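3.2 Clasificación por color y preparación del puesto

El estudio se hizo sobre el surtido de pulsadores de panel que maneja el almacén de Ollen, una nave de repuesto eléctrico industrial con mucha rotación de pieza pequeña. En total 171 unidades, todas usadas o devueltas por clientes, ninguna en su embalaje original. El problema de partida es conocido en cualquier taller: los cajones mezclados. Un pulsador verde (marcha) y uno amarillo comparten muchas veces el mismo bloque de contactos y el mismo collarín, y si se guardan juntos la persona que monta el cuadro los separa a ojo cada vez. Tiempo perdido, poco, pero repetido.

En trabajos previos sobre el mismo almacén (proyecto Brendura, fase de inventario) se midió el tiempo de búsqueda, no el de clasificación. Aquí interesa lo segundo. Qué cuesta dejar el material ordenado antes de que nadie lo busque, y qué recipientes ayudan o estorban.

3.2.1 Recipientes y superficie

Se probaron 6 combinaciones de recipiente y superficie. Cartón con cartón, descartada el primer día. Cajas opacas grises, descartadas también, hay que asomarse para saber qué color tienen dentro. Las que quedaron en la comparación final son cubetas de plástico blanco translúcido, de paredes algo abiertas hacia arriba, y una bandeja azul poco profunda que hace de zona de paso. La pieza dudosa va a la bandeja, se mira, y de ahí a su cubeta. En teoría la bandeja se vacía siempre antes de empezar otra tanda. En la práctica no siempre, ver 3.4.

La mesa es blanca y se cubre con papel marrón. El papel cumple dos funciones: evita que los terminales metálicos rayen el tablero y da contraste con las cubetas, que sobre blanco se pierden un poco. Se cambia cuando se arruga. No se fijó un criterio más fino que ese y seguramente habría que fijarlo.

La disposición es siempre en fila: verdes a la izquierda, bandeja en medio, amarillos a la derecha (figura 1). Se ensayó también la disposición en triángulo con la bandeja delante, pero obliga a pasar la mano por encima de ella y se tiraban piezas.
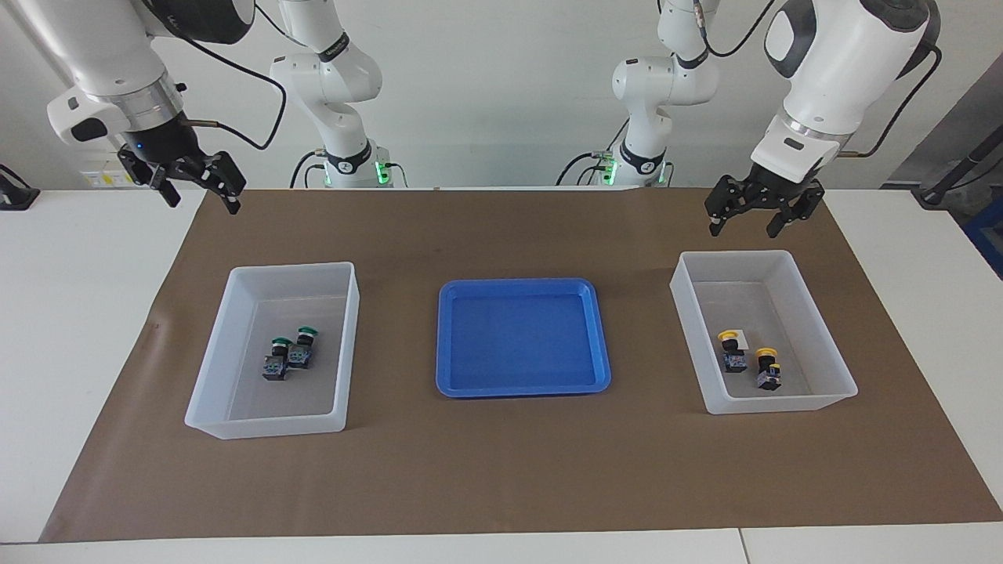

Figura 1. Puesto de clasificación con dos cubetas translúcidas y bandeja azul. Pulsadores verdes a la izquierda, amarillos a la derecha.

El tamaño de la tanda resultó más importante de lo previsto. Con tandas grandes los bloques de contactos se enganchan unos con otros por los terminales, y al sacar uno salen dos. Con tandas de pocas unidades eso casi desaparece, a cambio de más viajes al cajón de origen. Se fijó un máximo de 18 piezas por tanda para las mediciones, y tandas muy cortas para los ajustes de posición y de luz.

3.2.2 Criterio de color

Manda la tapa. Ni el collarín ni el bloque dicen nada útil para este reparto. El collarín es negro en los dos grupos, el bloque gris oscuro en los dos grupos. Si la tapa está sucia o descolorida se limpia con paño seco y se vuelve a mirar; si la duda sigue, bandeja. Hubo alrededor de 5 casos así en todo el surtido, casi todos amarillos viejos que tiraban a marfil.

Las etiquetas son otro asunto. Algunas piezas devueltas conservan una etiqueta blanca pequeña, puesta en el almacén o por el cliente, no hay forma de saberlo. Se decidió no quitarlas durante la clasificación. Quitarlas lleva tiempo y ensucia la medida, y además alguna puede llevar una referencia que haga falta después. El inconveniente es que una etiqueta suelta puede acabar en el fondo de la cubeta sin pieza a la que corresponda. No se registró cuántas veces pasó, fallo nuestro.

3.2.3 Orientación de las piezas

No se pidió orientar nada. El pulsador con su bloque es una pieza larga y descompensada y casi nunca se queda de pie, cae de lado y la tapa apunta a donde quiere. En una cubeta con pocas piezas esto no importa, la tapa se ve igual desde arriba. Con la cubeta llena sí importa: tapas escondidas debajo de los bloques, y entonces el repaso visual ya no sirve y hay que remover.

En una prueba corta se pidió dejar todas las tapas mirando al mismo lado. Quedaba mas ordenado, sin duda, pero el tiempo por pieza subía y el orden no sobrevivía al traslado hasta la estantería. Abandonado. Para quien quiera piezas orientadas lo razonable sería un inserto con huecos, que aquí no se ha probado. El distribuidor Plondix ofrece uno a medida, pero para otro diámetro de collarín.

3.2.4 Procedimiento

Papel extendido y liso. Cubetas y bandeja en su sitio, vacías. Se vuelca la tanda en un recipiente aparte, fuera del papel, y se pasa pieza a pieza. Verde, izquierda. Amarillo, derecha. Otro color (rojos, algún azul), fuera de la prueba y a su cajón. Al acabar se hace un repaso visual de cada cubeta sin tocar nada, y solo después se cuenta. El recuento se apunta en la hoja de tanda, la misma plantilla Matei que ya usa el almacén para las entradas, con una columna más para las dudosas.

Dos detalles que parecían menores y no lo eran. Primero, dejar la pieza, no soltarla desde arriba. El fondo de la cubeta es liso y la pieza soltada rueda hasta la pared, a veces rebota. Segundo, repartir por el fondo en lugar de amontonar siempre en la misma esquina. Dos piezas casi pegadas no molestan, un montón sí.

El cronómetro arranca con la primera pieza en la mano y para con la última en la cubeta. El repaso y el recuento se midieron aparte y no entran en el tiempo por pieza de la tabla 2. En las tandas de julio, que se hicieron con otra luz, el repaso se hizo dos veces; esas tandas van marcadas con asterisco y no se promedian con las demas.

3.2.5 Limitaciones

Solo dos colores. Verde y amarillo se distinguen bien, con rojo y naranja el resultado podría ser otro. Tampoco se probó con personas con alteraciones de la visión del color, y el criterio de la tapa depende por completo de eso. Una marca en relieve en la cubeta no lo resolvería, porque el problema está en la pieza. La superficie de papel no se comparó con una alfombrilla de goma, que sujeta mejor las cubetas y que en el almacén ya tienen. Queda pendiente.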